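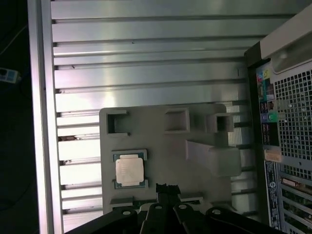
Search reports... Go
Shares 2 Comments 0

Idle Power and the Case for Keeping Older Desktops
Suha Saliba, Walid Hijazi
Project supervisor: Idalina Henriques

1. Background

The Korkorow branch library replaces its public desktops on a fixed schedule. Machines are retired by purchase date, whether or not they still do the work asked of them. The work is light: catalog searches, forms, printing, and email. Our project asked whether a later retirement date would cost the library more in electricity than it saved in purchasing.

The usual argument for early replacement is that newer machines use less power. This is true under load, but a public desktop is rarely under load. It sits at the login screen for most of the opening hours. Idle draw is therefore the figure that matters, along with whatever the machine uses overnight if it is left on.

2. Method

Readings were taken at the wall with a plug-in meter. Each machine was started, left at the login screen for 60 minutes, and then logged for a further 90 minutes with no user input. The monitor was on a separate outlet and was excluded. Nour Nassar wrote the script that turned the meter's export into a table and flagged gaps in the log.

We repeated each run once, on a different day and in the same room. Where the 2 runs disagreed by more than the stated error of the meter, both were thrown out and the machine was tested again. Room temperature was written down but not controlled.

Before testing, the memory configuration was recorded from the system setup screen. A machine with an added module draws slightly more at idle, and we did not want to confuse that with a difference between models.

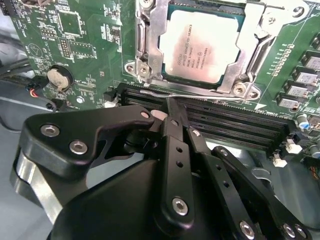 Figure 1. Memory slots and CPU socket, green motherboard.

3. Sorting the machines

The inventory list from the Qudah storage room gave purchase year and location but no processor model. We had planned to group machines by processor, so the gap had to be filled from the setup screen before any comparison could be made.
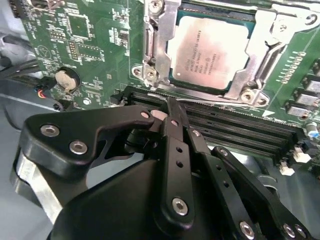
Grouping by processor matters more than grouping by case style, as two desktops that look alike from the outside may be a generation apart. The setup screen is the quickest source when the machine starts. Reading the part directly is a poor substitute: the etched lines on the metal heat spreader are small and mostly too faint to make out, even with the board in view and nothing covering the chip. The socket frame and its long lever tell an experienced technician something about the family of the part, but not the model. Machines that would not start were left out of the study.

4. Results

Idle draw varied less between age groups than we expected. The spread within a group was often as wide as the gap between groups. Overnight use was the larger item. Machines left on after closing used more energy outside opening hours than during them, and this held for old and new units. 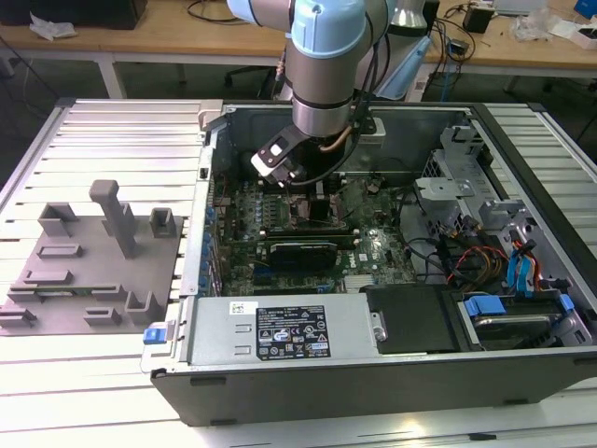 Add-in graphics cards were the clearest single cause of high idle readings. A card draws power for as long as the machine is on, and catalog searches make no use of it. In a tower laid on its side, as in Figure 3, the card is easy to find: it is the black board seated in a slot below the processor area, with the silver power supply beyond it. Where the processor has graphics built in, we suggest removing the card before the machine is put back into service. The printed label on the power supply should not be used as an estimate of consumption — it describes capacity, and the meter readings were well under it.

5. Cost comparison

We used the library's own electricity rate and a replacement price of 200 per unit, the refurbished price quoted to us by Rinden. On those terms the yearly saving in electricity from a newer machine was too small to justify replacement on energy grounds alone. A shutdown timer gave a larger saving at no purchase cost.

6. Limits

Only one branch was covered. We did not measure repair time, and Issa Jaber at the branch considers that the main cost of older equipment. Staff do not log repairs in a form we could use. Security support for the operating system was outside the scope and may force replacement earlier than hardware condition would.

The Jadasis branch has agreed to share its meter logs in March. These will be added as an appendix.

Contact the project office | Copyright the authors | Back to top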